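The shelf life of a shelf

I have been living with a great big white shelving unit since we moved to Grernton, and for most of that time I have been slightly frightened of it. It came with the house. The people before us had clearly owned an enormous number of books, or possibly an enormous number of saucepans, and they had built the thing to go nearly to the ceiling and then gone off and left me with it. I own a respectable number of books. I do not own enough to feed that.

So I did what I suspect most people do, and filled it with rubbish. I don't mean interesting rubbish. I mean phone chargers for phones I no longer have, a bag of other bags, takeaway menus, 12 candles bought in a sale and too ugly to burn, and the instruction booklet for a toaster we gave away. Every time I needed the table for something, whatever was on the table went on the shelves. It took a remarkably short time and I was rather proud of how clear my table was!

Then last September my sister-in-law came to stay and slept on the sofa bed facing it, and at breakfast she asked, very kindly, whether we were still unpacking. We had been in for four years.

I have read a lot about shelves since then. There is a whole world of it out there, and much of it is written by people who own one bowl. They tell you to group things in odd numbers and to lay a few books flat with a pebble on top. I tried the pebble. My husband picked it up, asked what it was for, and put it in his coat pocket, and that was the last I saw of it. I tried arranging books by colour as well, which was lovely for an afternoon and then I couldn't find anything, and I had to ring the library at Mridha and confess that their copy of a gardening book was somewhere among my greens.

What did work, in the end, was taking everything off. All of it, on the floor, with the dog walking through the middle. It took two days, and for one of those days we ate standing up in the kitchen. I washed the shelves down with warm water and a drop of washing-up liquid and found that they were quite a different white from the one I'd got used to. Then I made myself a rule that nothing could go back on the same day it came off. Things had to spend a night in the hall first. You would be amazed how few of them looked worth carrying in again the next morning, especially after I had stubbed my toe on them.

I did spend some money, I should own up to that. There was a set of boxes from Nedero that cost 45 pounds and turned out to be a finger's width too deep, so they stuck out like a bottom drawer that won't shut. Measure the depth! Everyone measures the width and the height and then gets carried away. The boxes live under the bed now and hold jumpers, and they are very good under a bed. I also came close to buying a lamp from Vukine that clips on to the edge of a shelf, but I went and had a cup of tea and the feeling passed.

The other thing I'd say is to move the shelves themselves, if yours will move. Ours had been set at the same height for years and I had simply accepted that tall things went on their sides. An hour with a stool and a butter knife (for the stiff pins) and I had one big space for the atlases and the tall jug, and a couple of thin ones for paper and envelopes. I put one of the pins down safely where I would be sure to find it, and have been using a bit of pencil in its place ever since. It holds perfectly well.

I still get the urge to fill it up. I came home from a jumble sale only the other week with a china hen, and stood there with it under my arm for a good while, going from shelf to shelf. The hen is in the kitchen.

Leaving space is the hardest part of any shelf, and I think it's easier if you have something nice to leave it next to. Brick does the job beautifully, all those reds and tans and greys with the pale mortar running between, and with a white unit built up on both sides of it you get a ready-made niche that wants hardly anything from you. A small bunch of creamy white flowers along the top, a black frame leaning against the wall close by, and I'd stop there. The square cubbies at the side can stay bare for now, and if the little rows of holes for the shelf pins show, let them. As for the crumpled bit of bright blue cloth, every shelf I have ever known has had one of those, and by this evening mine will probably have two. 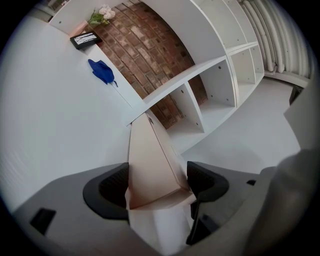
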